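Home | Products | Manuals | Downloads | Contact
We use cookies to remember your language. Accept | Settings

Vustard Table Cell, Set-up Guide
Section 4: Preparing the arm in the simulator 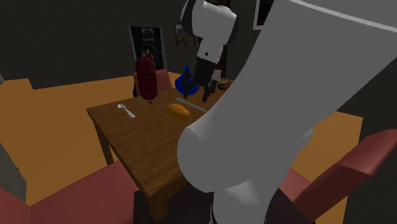 Please complete this section before you connect the real controller. All values which you save here are copied later to the real cell, so a mistake in the simulator becomes a mistake on the floor. The work takes some 30 minutes for a person who does it the first time.

You need: the Zodley license file, the room file "dining_31", and an operator account with edit rights.

4.1 Loading the cell

1. Start the simulator and open the room file. Wait until the status bar shows Ready.
2. Choose Arm > Attach to base. The arm must stand on its base next to the table. If it floats or sinks, choose Reset base height.
3. Set the payload to the gripper only. Do not enter the weight of any object yet.
4. Save the cell under a new name.

Note: The room file is delivered as read-only. If you save under the same name, you get error 200 and your changes are lost.

4.2 Setting the gripper

1. Open the Tool page and select Two-finger.
2. Press Open. The fingers must spread and stop without shaking.
3. Press Close with nothing between the fingers. Write down the closed position which the page shows.
4. Press Open again and jog the wrist down slowly over the tabletop.
5. Stop when the finger is near to the tabletop but does not touch it. Press Teach to store this as the lower limit.

CAUTION: Cutlery lies very flat on the table. If the lower limit is too high, the fingers close above a knife or a spoon and the program still reports a good grip. Always check the limit over the tabletop itself, and never over an object.

4.3 Checking the reach

1. Set the speed to the lowest step.
2. Jog the wrist over each corner of the table, one after the other.
3. Watch the large link during the whole movement. It can pass over the table edge with little space, also when the gripper is still far away from everything.
4. If the collision light becomes yellow, stop, go back, and turn the elbow up before you try again.
5. Move to the chairs side and repeat. Chairs are solid bodies in this room file.

Note: From some view angles the large link hides a part of the tabletop. Turn the view before you decide that the way is free.

4.4 Test run

1. Load the program "Benítez_pick".
2. Run it one time in step mode, then one time without stops.
3. Open the log. The highest joint load must be under 700. If it is higher, repeat 4.2 from step 4.
4. Export the cell file and continue with Section 5.

Questions about this section: Javiera Toledo, Plorkidcombe support desk.
Last change: Aug 21, 2020

Was this page helpful? Yes 31 | No 2
Comments (0)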